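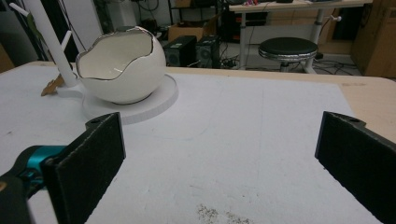
19/02/2021

Bench notes, display stand and eggshell bowl

Went over the stand with the bowl on it today. Writing it up now because the last entry on this piece stopped halfway and I could not tell from it which parts had been looked at and which had only been planned.

The piece is job 1814 in the book, from the Bilelach order. It is the white ceramic bowl made to look like a cracked egg, with the jagged rim and the thin metallic line along it. The order sheet calls the line silver and the delivery note calls it pale gold. Under our lights I could argue for either. I have written to ask which they want on the label and will put "metallic" until they answer.

Surface

The white sheet is still down on the light wood table and I would like to keep it there. A glazed foot on bare wood makes me nervous and the sheet gives a bit. It is getting tired though. There are faint marks all over it, some of them from laying out the last stand, and a patch of dark specks near the front edge that ought to be brushed off before anything glazed is slid across it. Brush, don't wipe. Wiping pushes the grit into the foam.

We have one more sheet of the same stuff behind the tall cabinet. I would turn this one over first and see what the underside is like.

Stand

Flat white foot, round plate for the bowl, upright pole, short arms coming off the pole. The drawing from Borkberg puts the bowl in the middle of the plate. Ours sits further back than that and I prefer it, as it leaves a strip of plate showing at the front. If they want it central we will need to check the clearance to the pole again, as the rim is not even and the high points of it come closer than you expect when the bowl is turned.

The drawing gives the plate as 80 across and does not say whether that includes the edge. Measured ours edge to edge and it is within 2 of that, so either reading will do. Written on the drawing in pencil.

Dressing at the foot of the pole: the small brown crumpled piece stays. It looks like a dead leaf and it breaks up all the white. The thin stick that goes with it will not stay put by itself. It leans on the post and that is all that holds it. Options are a dot of museum wax or a small notch in the foot. Wax first. A notch can't be undone.

Inside the bowl

There is a small white object kept in the bowl. Please leave it with the bowl and do not put it in the parts tray. It was missing for most of December for exactly that reason, and reordering from Batista goes under part 2452, which has a long wait on it.

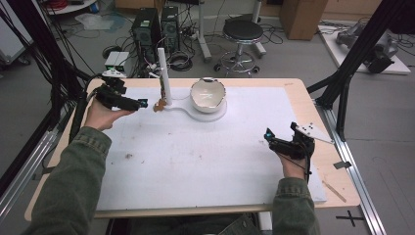

To do on this piece

Brush the sheet, then turn it over.
Wax for the stick, smallest dot that holds.
Chase the answer on the rim colour.
Find the missing wooden stick from the spares. Have a look on the table itself first, bottom right corner, off the sheet.
Pack the bowl and stand separately. The bowl should not travel on the plate.

Handling

Same rule as for the rest of the Jirmont glaze pieces. Lift the bowl from low down on the body and keep off the rim. The points look sturdier than they are, and the metallic line marks if it is rubbed. Move the stand by the foot. If you pick it up by the pole the whole thing swings and the dressing goes everywhere.

When the bowl goes back on the plate, let it settle and then look at it from the side. The opening should lean slightly to one side – that is how it is meant to sit, so please don't pack anything under it to level it.

Room

The black cables on the floor behind the table want bundling. Stool can stay where it is. I have not touched the cardboard box, and if it is full of packing from the Bilelach delivery I would like it for the bowl.
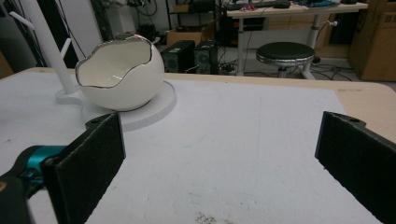
Job 1814, bowl on its plate towards the back, opening tilted slightly to the right.

Next entry after the wax has had a night to prove itself. Rim colour still open.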